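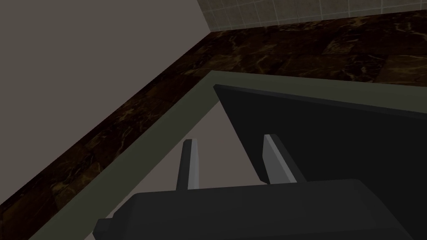
Figure 3. Simulated view of a parallel-jaw gripper reaching over a countertop edge.

4.2 What the parish letters say about learning to preach

I went into the Terembridge letters expecting grand statements of faith, and what I mostly got was boots, train fares and bad soup. They were written home by lay preachers posted to the Zullosville circuit, and I've read all 12 bundles twice now (the third is badly faded, so I lean on it as little as I can). Seven of the writers had never given a sermon before they left. One tells his sister that he practised on cows – I'm quite fond of him – and another copied out the same talk for every chapel and only changed the hymn.

Language comes up again and again. Most of the writers learned theirs from landladies and small children, and I found only two mentions of a proper lesson, both at the Dustetau chapel house. I compared these with the Nanayakkara minute book, where the lessons are down as held every month. I'm inclined to trust the letters, though I come back to the minute book's gaps in section 5.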